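Predgate Workshop Gallery: Bench Work, September

 Entries are short. Part references follow the Haddad parts list. Dimensions are on the drawings and are not repeated in the captions.

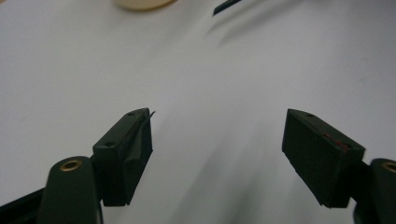 Gripper fingers over the white bench top, open. Dark pads on the inner faces; brass-colored ring insert in the rounded arm at lower left.

Pads are logged by finger, left and right, and replaced in pairs. Marks on a pad face go in the wear log under the finger they belong to, with the date of the last change. Screws are checked at the same interval as the pads.

Drawings for the fingers and arms are in the Ondley folder, item 1149, revision 3. Revision 2 is kept for reference only.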